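Sorting a Mixed Bin of Odds and Ends

I love a good bin clear-out! If you have one of those catch-all bins where everything small ends up – a hairbrush, a cup, bits of this and that – you can turn it into something tidy in an afternoon, and it's more fun than it sounds.

What you'll need

An open bin with a flat floor
5 small boxes or trays
A soft cloth and a bowl of warm soapy water
Masking tape and a marker

Step 1: Thin it out

Tip everything onto an old sheet, then put only a few things back in the bin at a time. I used to work straight from a full one and kept digging for the same sock clip over and over. With a handful of items spread across the floor of the bin, you can see each one and grab it without knocking into its neighbors.
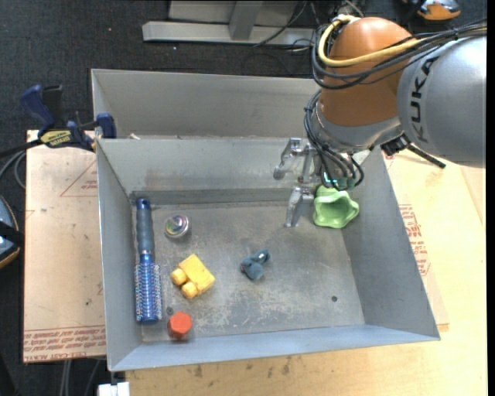
Long things go along a side wall. Brushes, wooden spoons and rulers all behave much better that way, and they leave the middle free for the awkward shapes. My friend Aranka Dobos lays hers down the left and picks with her right hand, and I've copied her ever since.

Step 2: Pick by type

Go for one kind of thing at a time. I start with anything for hair, move on to cups and kitchen bits, then toys. Drop each group in its own tray and don't stop to admire anything yet (I know, I know, it's hard!).

Corners are where things hide. A cup tucked close to a sloping wall is tricky to grip from the outside, so reach into the opening and pinch the rim – it comes up easily.

Step 3: Wash and label

Brushes need the hair pulled out before they go anywhere near water. Swish them for 2 minutes, shake well and dry them bristles down on the cloth. Cups get a quick wash inside and out. Then tape a label on each tray, big letters, on the short end so you can read it on a shelf.

Wipe the bin itself last. Old scuffs and scratches won't budge, and they don't matter a bit.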